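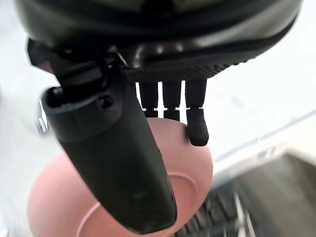

PIRHAM WORKING GROUP ON DEMONSTRATION DATA

Minutes of the Regular Meeting
13 September 2023

The meeting was called to order by the chair. The minutes of the previous meeting were approved with one correction: under Item 4, "Kokkonen" should read "Kokkonen hand," as the arm itself was not discussed.

1. Progress on the Pludero task set

The group received the progress report on the Pludero task set. The target for the current phase remains 300 accepted demonstrations, of which 100 are to be grasps of round objects and the remainder are to be divided between panel tasks and general reaching. The division of the remainder was left open at the January meeting and has not been settled since.

The report noted that grasps of round objects are to be recorded with both full and partial finger contact. Operators had asked whether a grasp in which the thumb crosses in front of the ball should be accepted, as it hides a good part of the object from the wrist camera. After discussion it was agreed that such examples will be accepted. The learning system will meet the same view when it runs on its own, and removing these examples would leave it without any experience of them.

It was further agreed that an example in which the object is dropped is to be kept and labeled as a failure. Operators are not to delete recordings at the station.

2. Wrist camera recordings

The group considered the quality of the wrist recordings. Members raised the matter of motion blur during fast travel between work areas. The present rule rejects any recording in which blur affects the background for more than 2 seconds.
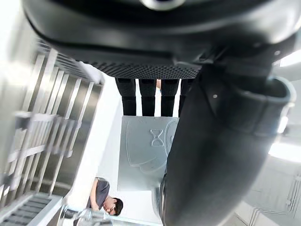 Several members considered the rule too strict. The hand usually stays clear enough to be used even when everything behind it is smeared, and the finger positions are logged separately. It was also pointed out that the rule had been written for the earlier fixed cameras and had been carried over without review.

Decision: The 2-second rule is suspended for travel segments. It continues to apply from the start of the approach to the release of the object. The written instructions will be changed to match.

A question was raised concerning people who appear in wrist recordings. The group confirmed that consent forms must be on file for every person working in the area, including those who are not operating the equipment. Recordings in which a person without a form can be recognized will be held back from the training set until the form is received.

3. Labeling

The labeling guide, version 3, was circulated before the meeting. Two changes were requested:

"Reach" and "travel" are to be separate labels. The current guide allows either to be used for movement without an object, and labelers have not been consistent.

The start of a grasp is to be marked at first contact, and not at the moment the fingers begin to close.

The guide was approved subject to these changes. Examples already labeled under version 2 will be checked again for the start of the grasp only. The request to relabel all travel segments was not supported, in view of the time required.

4. Storage and transfer

Transfer of recordings to the Furkuvska server is behind schedule. Local copies are to be kept until the transfer has been confirmed in writing. The proposal to reduce the resolution of the wrist recordings was discussed and deferred to the next meeting.

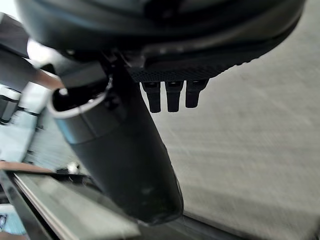

Eetu Räsänen
Recording Secretary

5. Other business

The group was asked whether recordings made with an empty hand have any value for the Pludero set. The view of the meeting was that a limited number should be kept, so that the system has examples of open fingers in different surroundings. They will not count toward the 300.

The operators requested a second reset switch at the recording station. Approved.

6. Action items

Written instructions to be revised under Item 2: station lead.
Labeling guide to be reissued with changes: labeling lead.
Consent forms to be checked against the current staff list: recording secretary.
Report on Furkuvska transfer and resolution proposal: data manager, for the next meeting.

There being no further business, the meeting was adjourned. The date of the next meeting will be sent to members by email.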